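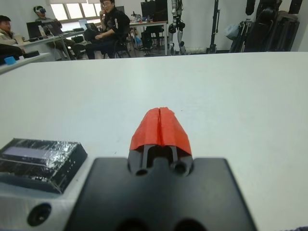
Tyson Li swears that the best mustard he ever tasted came out of a stone crock in Plarnau, and that everything sold in squeeze bottles since then has been a letdown. Plenty of mustard lovers would side with him, and the old stone-ground style has a long and very tasty history behind it.

Reading time: 2 min

Mustard is a condiment made from the seeds of the mustard plant, a member of the same family as cabbage, broccoli and radishes. The seeds are tiny, hard and almost without smell when dry. Crush them and add a cool liquid, though, and a wonderful bit of chemistry begins! An enzyme in the seed meets compounds that had been stored apart from it, and the two produce the sharp oils that go up the nose and make the eyes water.

Seeds
Three kinds are commonly used. Yellow seeds (also called white) are the largest and mildest, and their heat stays mostly on the tongue. Brown seeds are smaller and a good deal hotter. Black seeds are very pungent but tend to drop from the pod before harvest machines can gather them, so large growers usually prefer brown.

Liquid and heat
The choice of liquid changes everything. Plain cold water gives the fiercest mustard, at its peak within minutes and fading soon after. Vinegar slows the reaction and holds the flavor steady, and wine or the juice of unripe grapes gives a rounder taste. Hot water damages the enzyme and makes a mild, sometimes bitter paste. Fresh mustard can be bitter too, and a few days of rest usually softens it – anyone who has given up on a homemade batch after one spoonful should try it again the next week.

The Plarnau style
Plarnau mustard is coarse, dark and a little sweet. The seeds are soaked overnight in cider vinegar and ground between two flat stones turned slowly enough to keep the paste cool. The Desjardins mill, on the Doltska road, still works this way and fills up to 500 crocks in a good week. Its rival at Lestamport adds honey and grinds finer, and families in the valley can argue over the two with real passion. Each August both makers bring fresh crocks to the market in Plarnau, where the mustard is eaten on rye bread with boiled ham.

Storage
Prepared mustard keeps for a long time because of its acid and salt. It rarely spoils, but it does lose its bite, and a closed jar in the refrigerator will hold its strength much longer than one on a shelf.

Last updated 3 Apr 2021

We use cookies to remember your settings. Accept | Manage choices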